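About Kolonero

Kolonero is a contract bakery in Larnwood. We supply bread and small pastry to cafeterias, hotels and grocers, and we develop shapes and recipes for customers who sell under their own label. Production occupies one hall, with a separate test room for new items.

The company was started by Lucía Aguirre and Chin-lung Tse, who took over the former Marín premises and kept the two deck ovens. A spiral mixer and a retarder with 60 rack positions have been added. The retarder runs overnight and is unloaded at 4 a.m.

Range

The current list has 43 items in two groups. Lean and lightly enriched doughs cover rolls, plaits and tin loaves. Sweet doughs cover knots, filled buns and glazed pieces. Braided rolls are shaped by hand from strands of equal weight and proofed seam side down. Knotted buns are scaled, rolled, tied and glazed after baking. Allergen sheets are issued per item and revised when a supplier changes.

Product development

Raimonds Org runs the test room. A new item is baked in small batches until weight, height and crust color stay within the limits agreed with the customer. Serving and display are checked at the same stage: basket depth, rim height, and whether a piece stands upright without support. Approved items move to the main hall with a written process card.
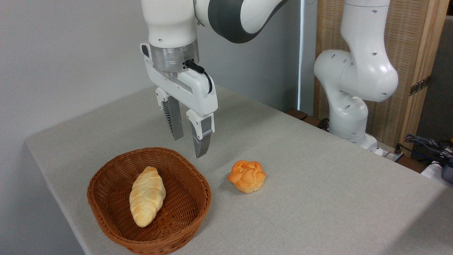 Braided or twisted roll in an oval wicker basket, with a knotted bun at right.

Customers and deliveries

We deliver to 122 addresses in Larnwood and Lultmont. Orders close at 2 p.m. for the next morning. Esperanza Segura handles new accounts and sample requests. Lucía Bravo handles labeling, specifications and complaints. The seasonal list is issued each November and replaces all earlier versions.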